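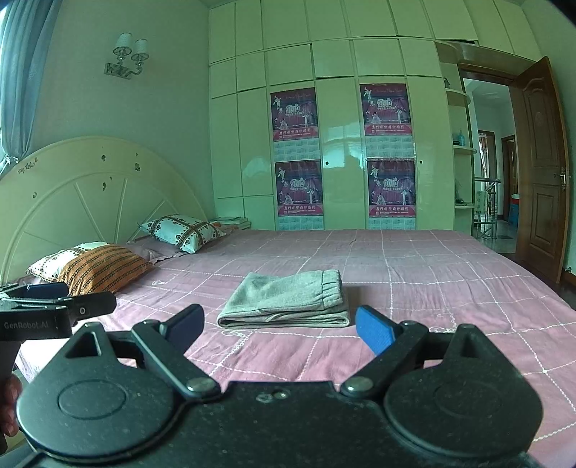 I have folded laundry on the bed for my entire adult life, and for most of that time I felt a little guilty about it. My mother folded at a table. My aunt had a board that pulled down from the wall. I dump everything on the spread, sit on the edge with one foot under me, and get going before I can talk myself into a nap.

So when I started asking people how they fold, I expected a scolding. What I got was a pile of messages (182 of them, I'm still reading!) and nearly all of you are bed people too. Some of you go into far more detail about socks than I was ready for on a Sunday morning.

Let's start with sweatpants, because they're where I learned everything. Lay them flat, put one leg over the other, and smooth from the waistband down. Then fold up from the ankles. You want to finish with the waistband on one end, where you can see it and grab it. I used to bury mine in the middle and the whole thing would bulge like a sandwich. With the elastic out on the end you get a decent flat rectangle, and if you own several gray pairs, as I do, you can tell them apart by the waistbands without unfolding a thing.

A patterned sheet is a real help, by the way. I'm fond of a pink one with a white grid, because the lines give you something to square up against. Line up the edge of a leg with one of those white lines and it comes out straight. I'm terrible at straight. I once hung a shelf in our old place on Paju Street that oranges rolled off of.

The other thing about a bed is that you've got company up at the top end. Pillows, I mean. I leave mine where they are, hearts and all, and work in the space below. My husband moves every single pillow to the floor first and then puts them all back, and it takes him longer than the folding. We've agreed not to discuss it.

Where I come unstuck is anything fuzzy. Fleece, plush, those soft mint-green cloths that feel like a stuffed animal. You can't crease them! You fold one in half, press it down, turn to pick up a T-shirt, and it has puffed itself back up. I bought a folding board from a shop in Fokham last May, a stiff plastic thing called the Zerniven that opens like a book, and it's great on shirts and hopeless on fluff. These days I fold fuzzy things in half twice, very loosely, and put them on top of the stack where they can be as puffy as they like.
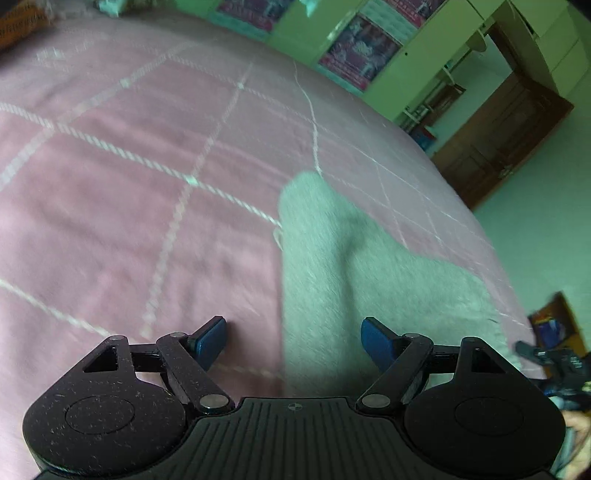
Gonçalo Vieira wrote to tell me I've got it backward, and that fuzzy things should be rolled, fuzz side in, and stood on end in a drawer. He says he's done it that way since college and that a folded plush blanket is "just a slow explosion." I tried it on Thursday night with four cloths and a bathrobe. The cloths looked terrific, all lined up like pastries. The bathrobe came out the size of a dachshund and wouldn't go in the drawer, so it's back on its hook.

Then there's the last stretch, from bed to wardrobe, and I have no wisdom there. If you've got a wall of built-in doors you'd think you'd be set, but I find the more doors there are, the longer I stand in front of them holding towels. I finally gave each person in the house a section and put the shared stuff (sheets, spare pillowcases, the good tablecloth) in the one nearest the window. Folded piles still spend a night at the foot of the bed now and then. I sleep diagonally when that happens.

Next month I'm taking on fitted sheets. Ivars Toom has promised me a method that uses only your elbows, and I've already washed three of them to practice on.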